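Dalen Robotics Club: Kitchen Project Gallery

Our club spent the year on a simulated kitchen, working in pairs on one arm and one set of dishes.

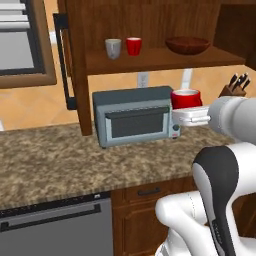

The task we settled on was mug handling. Elaheh Zamani wrote the reset script, which moves the dishes a little before every run. Ostap Kravets and Borghild Hedlund wrote the grasp planner and kept the log.

The red mug by the toaster oven was the one most teams started with. The gripper comes in from the right, so the approach angle took the longest to tune.

We logged 1,000 runs between January and the end of the project. 655 were counted as clean. The time limit was 45 seconds per run.

Code and run logs are on the club drive. Ask Stellan Moen for access.

Page updated 2 August 2023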